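We use cookies to remember your settings and to count page visits. Accept all | Manage preferences

Folding thin white fabric without stretching it

Thin, slightly see-through fabric is harder to fold than cotton sheeting or towels. It slides on itself, it takes a crease wherever it is held too long, and it shows every layer underneath. The method below is the one used for the Flomlow laundry notes. It applies to light blouses, linings, slips and sheer curtain panels up to the width of a normal table.

What you need

A flat surface wider than the folded item. A gray or other mid-toned cloth laid over the surface, so that white edges can be seen against it. Clean, dry hands. A steam iron is optional and is covered at the end.

Step 1. Lay the item down and find the grain

Spread the fabric loosely. Do not pull it flat by the corners. Pulling on opposite corners stretches the weave on the diagonal, and the fold will drift later. Smooth from the center outward with the side of the hand, using light pressure.

Step 2. Lift from a small pinch

Pick the fabric up by a small gathered fold a short way in from the edge. A single layer held at the very edge tends to slip, and gripping harder only marks it. A gathered fold spreads the load over more threads.
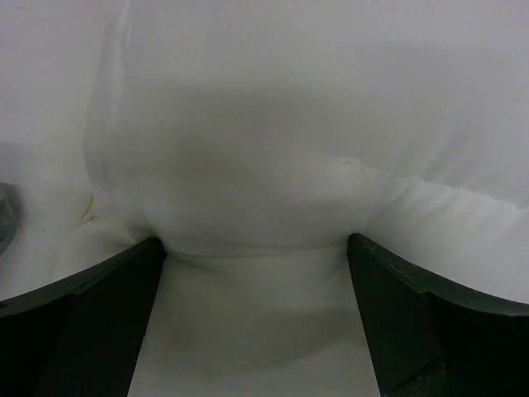 White cloth gathered into a rounded mound at the grip.

Take up only as much as is needed to lift. If the mound is large, the surrounding cloth is drawn in with it and has to be smoothed again after release. Keep the lift low, and lower the fabric before letting go. Dropping it traps air between the layers.

Step 3. Check the seams before folding

Run a finger along each seam. On a garment, the side seams should lie on top of each other before the first fold is made. A seam that crosses the panel at an angle usually means the layers have shifted - correct the lower layer first, then the upper one.

Check for tags and facings at the same time. A stiff tag caught between two sheer layers leaves an outline, and a colored one shows through. Turn it inward toward the hem.

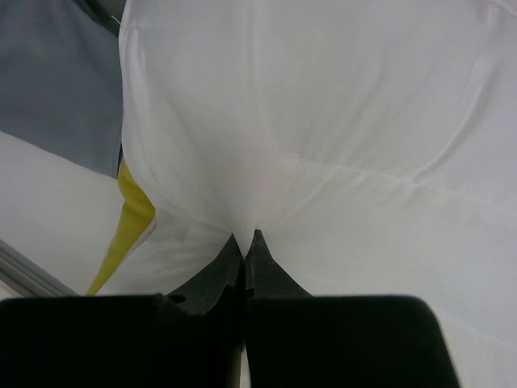
Creases that fan out from the holding point are tension creases. They normally relax within a few minutes if the fabric is left flat, and they should be gone before the next fold is made. A long curved crease is a different matter. It comes from a layer underneath that is not flat, and smoothing the top will only move it. Open the item and start again from Step 1.

Step 4. Fold

Fold in half lengthwise, then in half across, to give 4 layers. Lay the forearm along the fold line and bring the free side over it. Withdraw the arm and settle the fold with the palm. Do not run a nail along it.

For long panels, roll the last section around a cardboard tube. A roll has no hard fold and can be stored upright.

Step 5. Press, if required

Use the lowest steam setting that the care label allows, with a pressing cloth between the iron and the fabric. Press and lift. Sliding the iron pushes the weave out of line. Let the item cool completely before it is stacked.

Storage

Stack no more than 2 folded items of this weight together. Put the heavier one at the bottom. Refold items kept for more than a season along different lines, so that the same threads are not bent each time.

Text: Tarcísio Godoy. Last revised in March.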